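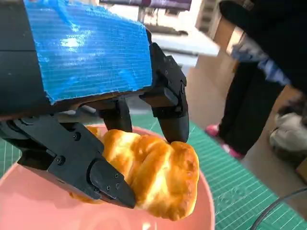 Three fingers on the pastry, pink bowl underneath, wrist camera's point of view.

Long thread about looking after this hand, for the kind folks who asked after my last post. Get a coffee, I ramble.

The part everyone wants to know about is the blue. Under that ribbed blue covering is the block at the top of the hand, and the bottom edge has gone ragged again. I trim it with small scissors and press it back down. When it starts lifting I redo the whole thing, which takes most of a podcast.

Next, screws! You can see a few of them on the big finger, and two sit right in the wide tip. Those two are the ones I check first every single time. I put a paint pen line across each head so I can tell at a glance if one has crept. Geeta Semwal taught me that at Bulbridge and I've done it on every machine since.

If a line has moved, the screw comes all the way out, gets cleaned, gets a tiny dab of the medium-strength threadlocker (please, please not the permanent kind) and goes back in snug. Snug! These are small threads and I have stripped two of them being heroic with a long hex key. My own fault both times.

Pads. The big tip's pad is matte black and I like them to stay that way – once a pad goes shiny I swap it, even if it looks like it has life left. Between swaps it's a lint-free wipe with a little alcohol, then a few minutes to dry before anything gets picked up.

Pastry is murder on joints, by the way. Flakes get in between the links and sit there. Soft brush first, with the fingers opened as wide as they go, brushing outward. I used to blow them out with canned air and all I did was send them deeper in.

Then I re-zero the fingers. Power off, count to six, power on, let it home with nothing in reach, and watch all three come down. If one lags I go back and brush that one again before I touch any settings.

The job counter said 410 this morning, so the pads are due. Spares are in the Tiwari drawer, and Prukine has more on the way in May. Will post the old ones next to the new ones once I've swapped them – I'm a little too excited about that.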